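Kevness marble

16th December
By Edeltraud Danzer

Kevness marble is a white stone quarried above the village of Semard. Sold mostly for kitchens, floors and window sills. Also known as Semard white, altho the two names were once kept apart by grade.

The stone started as limestone, then heat and pressure deep underground turned it to marble. Gray veins come from clay and other bits trapped in the old seabed. Main bed is 45 feet thick, worked from two open pits. A third, Stalel pit, flooded one February and was never pumped out.
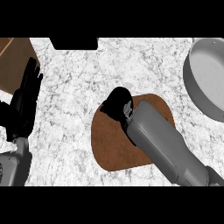

Quarrying began small, gravestones and doorsteps mainly. The Marti family bought the lease, brought in wire saws, and at its peak the works had 100 people on the payroll. Yearly output reached 3,040 tons. Buyers back then wanted plain white and paid less for anything marked. Tastes changed later. Countertops with dense light-gray and darker-gray veining and speckles over a mostly white ground are now a common look for marble, and slabs the old yard would of broken up for gravel go out at full price.

Care is the same as for any marble. Lemon juice and vinegar etch it, dull spots, no cure except repolishing. Oil soaks in. Sealing helps with stains but not with acid. Wipe spills fast, use a mild soap, no scouring powder.

Offcuts are crushed for garden paths and for terrazzo. The Semard yard keeps 5 old blocks by the gate, each cut with the initials of a former foreman.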